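Changing Finger Pads and Re-zeroing the Grippers on a Two-Arm Table Cell

The procedure covers the Flunstead cell: two small servo arms on opposite edges of an enclosed table, each with a two-finger gripper and a wrist camera. Plan on 37 minutes for both arms. Do one arm at a time and leave the other parked.

Before starting, run the park routine and switch off servo power at the Plaso supply. Leave logic power on, or the encoder offsets will be lost. Remove each pad screw with the short driver, wipe the finger face with alcohol, and let it dry. Fit the new pad flush with the fingertip. Tighten the screw until it seats, then stop. The threads are plastic.
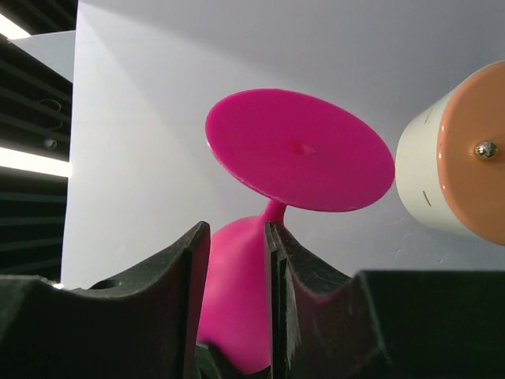
Restore servo power and open the wrist camera view. Close the gripper on the 10 mm gauge block at low current. Both fingers should touch the block together. If one arrives first, loosen its link screw and shift the finger. Write the encoder reading on the log sheet. A change of more than 13 counts from the last entry means the link is worn and should be replaced with the Lapointe part.

Repeat the reading with the jaws fully closed and fully open. Save the three values under the arm's serial number. The old file is overwritten without a prompt, so copy it first. 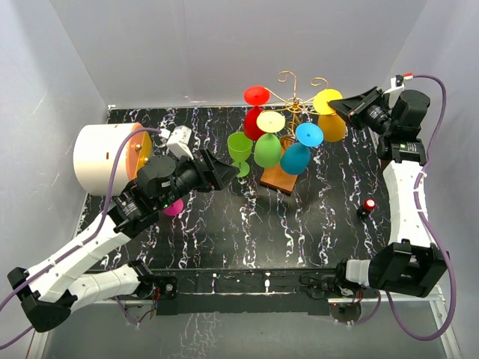
Cable slack is checked last, with servo power on and the speed limit set to its lowest value. Jog each arm from park to the far side of its reach and back. Watch the purple cable at the wrist and again where it comes down beside the arm. It must not pull on the connector or drop into the work area. With a wine glass tree near the back center, as on this table, keep both elbows high on the approach. Reset any clip along the front rail that has opened.

Finish with the Grukow test cycle. It opens and closes each gripper 243 times and writes any fault to the log.

Related items
Replacing a wrist servo
Parking routine: settings and limits
Cleaning the enclosure walls
Wrist camera focus and exposure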